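Arm on the board, week three

I got the arm back on the bench at Prernport on Friday and spent the evening on the part I had been putting off, which is making the camera and the arm agree about where things are. Up to then I had been jogging the joints by hand and writing down positions in a notebook. It works for one pick. It falls apart as soon as you move the camera, and I move the camera a lot.

For anyone who missed the earlier posts, this is the orange printed arm I have been calling Lultero. The controller code is a small Python program that lives in a folder named Urban. The workshop is shared, so everything has to come off the bench at the end of the night and go back on the next time, and that is why I want calibration to be quick.

The new part is the board. I had a sheet printed at the copy shop with a checkerboard and a marker in each white square. A plain checkerboard needs the whole pattern in view. With markers, the software can tell which squares it is looking at even if the arm is covering a few of them. I laid it flat and put the base right on it, so there is always some of the pattern near the gripper. My test object is a bright blue piece, chosen only for being easy to pick out against black and white.
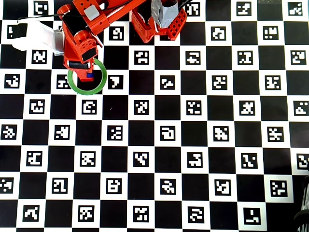
What went wrong

First problem was glare. The overhead light in the shop sits almost directly above the bench, and with the lens looking nearly straight down, the black squares washed out in one corner. I turned off that fixture and used the lamp on the next bench. Detection got a lot steadier after that.

Second problem was my own mistake. I had typed the square size from the file I sent to be printed, and the shop had scaled the page to fit. Every distance came out short. I measured across several squares with calipers, divided, put the real number in the config, and the error at the gripper dropped to 3 mm. Before that it was bad enough to miss the piece completely.

The wrist still has play in it. I can rock it with a finger, and it repeats differently depending on which side it comes in from. For now the code always approaches from the same side. A better fix is a new bracket from Plaliretti, which I ordered and which can take up to 4 weeks.

Next time

I want to save the camera pose to a file on startup and compare it with the last one, so I know if somebody bumped the stand. After that I'll go back to picking, with 2 pieces on the board.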